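Setting up a new game of Hultalon (chapter 2 of the player's guide)

Right, you've installed Hultalon and watched the little boat come in. I wrote most of this guide while playing on an old laptop, with my friend Evelien Meijer shouting corrections from the next room, so if something is badly worded it's mine and if something is clever it's probably hers.

Hultalon is a slow puzzle game about putting an island village back together, one tile at a time. The game drops you in without much of a tutorial, and there are a few choices on the first screens that you can't change later. I got two of them wrong on my first go and had to start again after a whole weekend of play, so please read steps 1 to 4 before you click through them!

Before you start

You need the full version, and you need to be on the main menu. If you still have the demo installed, remove it first. The demo and the full game keep their saves in the same folder, and the full game will happily load a demo save and then refuse to let you past the harbour.

Caution: removing the demo also removes its saves. If you're fond of your demo village (I was), take some screenshots.

Starting the game

1. Choose New Island from the main menu. You'll be asked for a save name. It can be anything up to 35 characters, and you can rename it later from the Load screen, so don't agonise.

2. Pick your island. There are nine of them, and only Kerberg and Verstraete are open at the start. Kerberg is the hilly one, with lots of short puzzles stacked up the slope. Verstraete is flat and wet and the puzzles are longer, with canals you have to route round the houses. I'd go for Kerberg. Evelien says Verstraete, but she also does cryptic crosswords in pen.

Note: you can play both islands side by side in separate saves. Stickers and music you unlock in one show up in the other, but tiles don't.

3. Choose Gentle or Strict. In Gentle you can undo as often as you like. In Strict you get a fixed number of moves for each puzzle, and when they've gone the tide comes in and you begin that puzzle again. This is one of the choices you can't change later, so if you're in any doubt at all, choose Gentle. You don't miss any of the story.

4. Choose your tile set. Plain tiles have a small symbol in the corner and Painted tiles don't. Painted is lovely to look at, and it's also how I ended up squinting at two nearly identical greens for most of an evening. You can't swap in the middle of an island, so pick Plain if you have any trouble with colours or play on a small screen.

5. Press Begin and let the boat sequence run. It can be skipped after the first time by holding the space bar.

Setting up your controls

The game works with a mouse, a keyboard or a controller, and it's happy for you to have all three plugged in and switch between them. Whichever one you touched last is the one it listens to.

6. Open Settings, then Controls. If you're on a mouse, turn on Snap to Grid. I don't know why it's off to begin with. With it on, a tile drops into the nearest space when you let go, and with it off you can miss by a hair and lose a move.

7. On a controller, set Cursor Speed to 70. The slider starts out a lot lower than that and the hand moves across the table like it's wading through porridge. Go higher if you like, but I kept overshooting the edge squares.

8. Check the rotate buttons. They're the two shoulder buttons on a controller, and Q and E on a keyboard. If you're left-handed, tick Mirror Keys and they move over to U and O.

Note: if you plug in a controller while the game is running and nothing happens, go back to the main menu and come in again. You won't lose anything, as the game saves when you leave a puzzle. 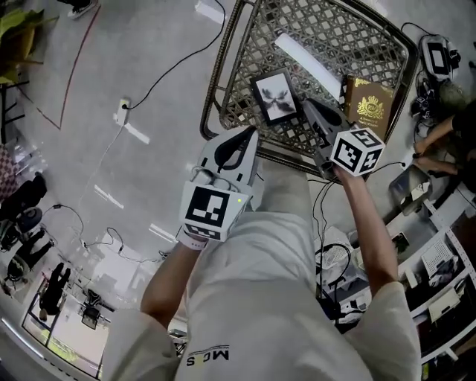
Sound and reading settings

9. Open Settings, then Sound. Music, sea and tile clicks each have their own slider. I turn the sea right down at night, then forget, and wonder the next day why the island feels so odd.

10. Under Reading, choose your text size. Large is properly large and worth having if you play from the sofa. The letters you find in bottles always use the handwriting font unless you also tick Plain Letters, and some of those letters contain puzzle clues, so tick it if you're struggling.

Your first puzzle

11. Click the broken well in the harbour square. The tray slides up from the bottom with your tiles in it. Drag one across and the squares it can go on light up.

12. Start with the corner pieces. They only fit in one or two places, so they tell you a lot about the rest. When the last tile goes in, the well fills up and a lamp comes on in one of the houses.

Caution: don't use your lantern here. You're given one at the start, and it shows you the next correct tile. The well really doesn't need it, and you won't see another lantern until the chapel. I used mine in the first minute.

How saving works

Every island has a total of 296 puzzles and you're never asked to do them in one order, so the map can look a bit of a muddle. Finished places have a lit lamp, half-finished ones have a dim lamp, and dark ones haven't been touched. Dim ones keep your tiles exactly where you left them, even if you close the game.

If you use cloud saves through Promero, wait for the small anchor in the corner to stop turning before you quit. Ilse Dierckx wrote in after the first version of this guide to tell me she'd lost the whole of the upper orchard by closing her laptop too soon. You can get an older save back from Load, then Earlier Tides, but it only keeps the last few.

The winter lights turn up on both islands in December, going by the clock on your computer, and they don't change any of the puzzles. Chapter 3 starts at the orchard gate and covers bridges, which you'll need before you can get up the hill.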